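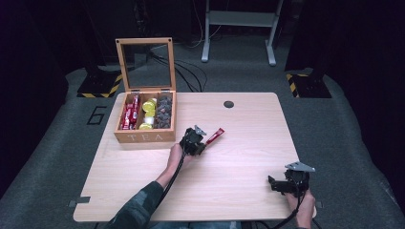 By Meriem Tazi, Project Lead
Submitted to the Bensaid Fund, May 7, 2025
Copy: Nawal Kamel, Program Officer

Campaign Claims Archive, Jevside County: second progress report

Status

The archive holds printed mailers, radio spots and candidate emails from the last two county election cycles. Each item is logged, scanned or transcribed, and coded for the factual claims it makes about an opposing candidate. The grant agreement set a sample of 400 items. Of these, 319 are fully coded and 79 are in the queue. Two were withdrawn after they proved to be reprints of mailers already logged under another sponsor's name.

Coding moved slower than planned in the first half of the period. The original form had one field for "source given," and coders used it differently. Some marked a source as given when the mailer cited a newspaper by name with no date. Others required a date and page. The field has been split into three: source named, source dated, source located. Items coded before the change were done over, and the totals in this report use the new form only.

Sponsor records

Matching items to their sponsors remains the weakest part of the data. Disclosure lines on mailers are often abbreviated, and several groups filed under one name and printed under another. We now keep the printed name and the filed name in separate columns and join them by hand. Where no filing can be matched, the item is marked "unmatched" and left in the sample. It is excluded from the sponsor tables.

Radio spots are a separate problem. The station in Umport released its public file in full. The second station supplied order forms without scripts, so those spots can be logged by date and buyer but can't be coded for claims until recordings are found.

Coder agreement

A set of 20 items was coded twice by people who had not seen each other's work. Agreement was good on who made the claim and who it was about. It was poor on whether a claim was one of fact or opinion, mostly where a mailer asked a question ("What is he hiding?") and gave no answer. The codebook now has a separate category for these. A second double-coded set will be run before any results go out.

Software

The database was moved to Jitden during the period. The import dropped line breaks from the transcripts - this has been fixed - and attachment links now open correctly. Public search is not turned on yet.

Budget

Spending is under the approved line for transcription and over it for records requests. We ask to move the unspent transcription money to records. The total does not change. A revised budget sheet is attached.

Next period

Finish the queue. Run the second agreement test. Request the missing radio recordings from the buyers directly. Draft the sponsor tables for review by Nawal Kamel in August, with the codebook as an appendix.

One decision is needed from the fund: whether unopposed races should stay in the sample. They produce few claims about opponents but take the same time to log.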